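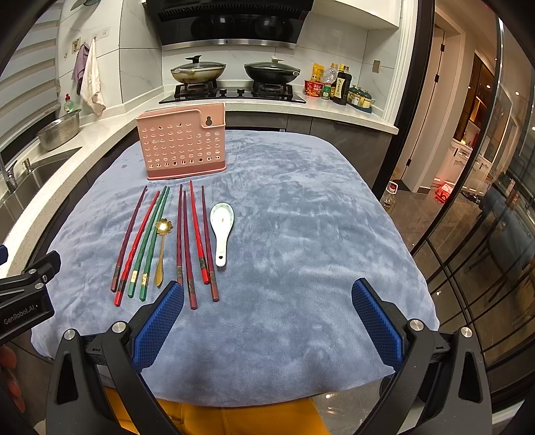 Chopsticks and two spoons in front of a pink utensil holder.

The Grarmont manuscript has 20 gatherings and no title page. Its first leaf begins in the middle of a sentence on fasting, and until September 2023 it was entered in the catalog as a sermon collection. Chaltu Hadgu, who recataloged it, now lists it as a disputation in two books.

"The sermon label came from a note on the spine," she said. "The spine is later than the text. The speakers are marked in red, but the red has faded to the point where a microfilm reader would miss it."

Two hands are present. The first copied gatherings 1 to 5; the second took over in mid-chapter and used a different system of abbreviation. Hadgu dates both by script alone, as the paper has no watermark she could match.

"I give a range and stop there," she said. "The second scribe writes a mixed script – some letter forms are older than others – and that limits how narrow the range can be."

She also revised the foliation. The old numbering skipped two leaves and repeated one, so earlier citations are off after the third gathering. The new record gives both sets of numbers.
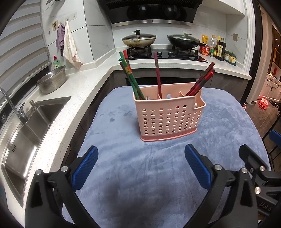
Berhanu Negash disagrees on the number of scribes and holds that the change in abbreviation reflects a change of exemplar, with one copyist working throughout. Hadgu has read his argument and kept her entry as it was.

"The ruling changes at the same point," she said. "So does the ink. His reading is recorded in the notes field, with the folio references."

The author remains unidentified. A partial copy at Mumovstead lacks the second book, and its collation is planned for October.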